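Flurnix Ropa – Ficha de datos

Versión 7

Resumen

Flurnix Ropa reúne registros de orden y doblado de prendas en dormitorios de viviendas habitadas. La actividad parte de un montón de ropa depositado sobre la cama y termina con las prendas agrupadas en pilas. El conjunto contiene 672 sesiones, de las cuales 461 llevan anotación completa por prenda. El resto conserva solo la etiqueta de sesión.

Contenido

sesiones/ – una carpeta por sesión, con las imágenes y un fichero de metadatos
prendas.csv – tabla de prendas anotadas, una fila por prenda y sesión
superficies.csv – tipo de superficie de apoyo y clase de estampado
vocabulario.txt – lista cerrada de categorías
CAMBIOS.txt – historial de versiones

Campos de prendas.csv

id_sesion: identificador interno de la sesión.
categoria: camiseta, camisa, pantalón, jersey, ropa interior, ropa de cama, toalla, indeterminada.
tono: claro, oscuro, mixto.
rotulo: sí / no. Se marca «sí» si la prenda lleva letras o números impresos, aunque no se lean enteros.
visibilidad: total, parcial, mínima.
capa: superior, intermedia, inferior. Se refiere a la posición en el montón al comienzo de la sesión.

Criterios de anotación

Una prenda recibe fila propia cuando puede separarse visualmente de las contiguas. Dos telas negras superpuestas sin borde distinguible se anotan como una sola fila con categoría «indeterminada». Las telas blancas que asoman entre capas y que podrían ser sábana o prenda se anotan igualmente como «indeterminada»; no se infiere la categoría a partir de otras imágenes de la misma sesión.

La ropa que lleva puesta la persona no se anota. Las mangas que entran en el encuadre se excluyen de prendas.csv aunque se apoyen en el montón.

La colcha y la pared no son prendas. Se describen en superficies.csv con los campos fondo_cama y fondo_pared, cuyos valores son liso, rayas, cuadros, puntos, flores y otro.

Duración y ritmo

La duración media de sesión es de unos 60 segundos. No se fijó un orden de trabajo: cada participante decide si empieza por las piezas grandes o por las pequeñas. Las pausas se conservan sin recortar.

Ejemplo de sesión

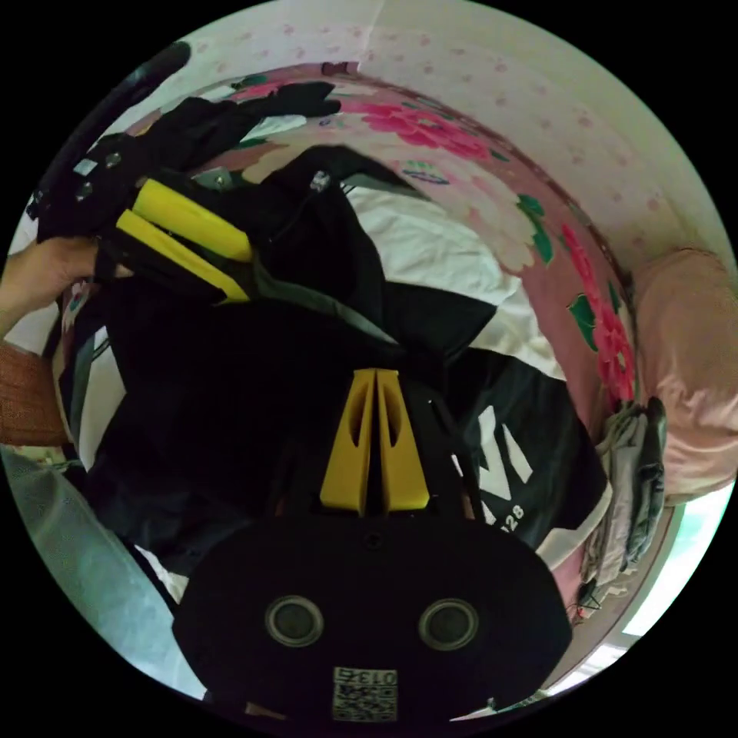
Fig. 1. Montón de ropa con predominio de tela negra; a la derecha, camiseta o camisa negra con letras blancas y el número 128. fondo_cama = flores, fondo_pared = puntos.

En esta imagen, la prenda con letras se anota con tono «oscuro» y rotulo «sí». La tela blanca arrugada que aparece entre las capas oscuras queda como «indeterminada», tono «claro», visibilidad «parcial».

Limitaciones conocidas

La ropa oscura es difícil de segmentar. Los pliegues y las sombras se confunden con bordes de prenda, y el acuerdo entre anotadores baja en los montones con varias piezas negras. Los estampados florales grandes en la colcha generan falsos contornos en métodos automáticos – conviene revisar a mano esas máscaras.

No hay sesiones con perchas ni con armarios abiertos. El calzado está fuera del vocabulario.

Cambios de la versión 7

Se añade el campo rotulo. Se unifican «sábana» y «funda» en «ropa de cama». Se corrigen valores de capa invertidos en la entrega de agosto.

Mantenimiento

Ficha redactada por el equipo de datos de Nekley. Las correcciones de anotación se envían con el id_sesion y el número de fila afectada.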